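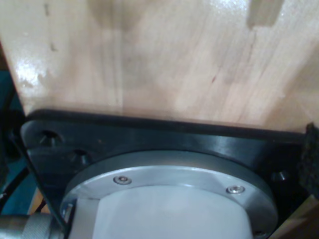 Abertura: madeira clara, brilho de verniz.

Desenhar a família sem a zangar
Notas para a conversa de Villalba, 13 de julho de 2009

Respirar. Beber água antes, não durante. Tenho 40 minutos e da última vez gastei metade a agradecer, portanto agradecer só à Zulema Benítez, que organizou tudo e me foi buscar à estação com um guarda-chuva a mais, e seguir em frente.

Começar pela história das meias. A minha filha mais velha tinha cinco anos e decidiu que as meias de pares iguais eram tristes porque passavam o dia inteiro sem conhecer ninguém novo. Eu estava a fazer o jantar, peguei no verso de um envelope do banco e fiz quatro quadradinhos. Foi a primeira tira do Wullomow, embora ainda não se chamasse assim. (O nome é o que o mais novo dizia quando queria que abríssemos a janela. Perguntam-me sempre, mais vale dizer logo.)

Hoje são 819 tiras. Dizer o número devagar e deixar as pessoas acharem muito, depois confessar que boa parte delas é gente a comer sopa.

Ler em voz alta a tira da sopa. Fazer a voz do meu pai. Se não se rirem, fazer outra vez a voz do meu pai.

Passar às ferramentas, mas depressa, que sei que me perco. Caneta preta de ponta fina, papel de fotocópia, e o Prustix para limpar o traço depois de digitalizar. Sou muito amiga do Prustix e muito incompetente com ele: uso três botões e um deles é o de anular. Se alguém perguntar por camadas, remeter com carinho para quem souber.
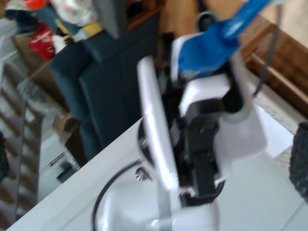
A parte de que gosto mesmo de falar é a das autorizações. Quando eles eram pequenos eu desenhava o que queria e pronto, não me passava pela cabeça perguntar. Depois a mais velha aprendeu a ler, leu as tiras todas numa tarde de chuva, de barriga para baixo no tapete, e veio ter comigo à cozinha muito séria: «Mãe, eu não disse isto, eu disse melhor.» E tinha dito! Fui ver ao caderno e a frase dela era muito mais engraçada do que a minha.

Desde aí temos regras cá em casa, e vou lê-las como estão coladas no frigorífico:
Quem aparece na tira lê a tira primeiro.
Choro verdadeiro não se desenha sem passar uma semana.
A avó pode vetar o penteado.
O gato não tem direitos.

Contar aqui a do penteado, se o ambiente estiver bom. A minha mãe vetou 19 versões dela própria e aceitou uma em que está de costas.

Falar do caderno. O caderno é a coisa mais importante disto tudo e é um caderninho feio, quadriculado, que vive na gaveta dos talheres. Escrevo a frase exacta, quem disse, e o que estava a acontecer à volta (arroz ao lume, telefone a tocar, alguém de castigo). Não escrevo se teve graça. Há frases que ficam lá um ano inteiro caladas e depois um dia abro a gaveta à procura de uma colher e a tira está feita.

Pausa. Perguntar quem na sala tem um caderno destes. Esperar mesmo pela resposta, não falar por cima, que é o meu defeito.

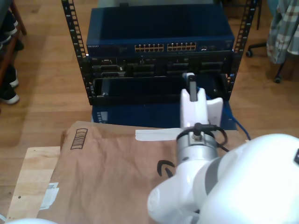

Depois vem a história do fanzine. Em outubro o Render publicou seis páginas nossas, e digo nossas porque o mais novo pintou os fundos e exigiu assinar. Assinou maior do que eu. Tínhamos posto no mundo tiras durante anos, num blogue que lia a minha cunhada e pouco mais, e de repente havia papel, cheirava a tinta, e a minha mãe comprou exemplares para o prédio inteiro, incluindo para o senhor do segundo esquerdo com quem não fala desde 2000.

Cuidado para não transformar isto em conselho de carreira. Não sei nada de carreiras. O que posso dizer é que as tiras em que tentei ser esperta envelheceram mal e que as da sopa continuam a fazer-nos rir à mesa, a nós quatro, que éramos o público desde o início.

Se sobrar tempo: exercício do envelope. Distribuir os envelopes (estão no saco azul, com as canetas), pedir a cada pessoa que escreva uma frase ouvida em casa esta semana e a parta por quatro quadradinhos. Bonecos de pauzinhos servem perfeitamente. Avisar que o quarto quadradinho pode ficar em silêncio, que às vezes basta alguém a olhar para o prato.

Se não sobrar tempo, dizer que os envelopes são para levar.

Perguntas. A do dinheiro aparece sempre: responder que deu para as canetas e para um jantar. A de saber se os filhos se vão zangar comigo aos quinze: a mais velha já fez catorze, pede-me para lhe desenhar o cabelo mais comprido e, por enquanto, é essa a queixa.

Lembrar-me de devolver o guarda-chuva à Zulema.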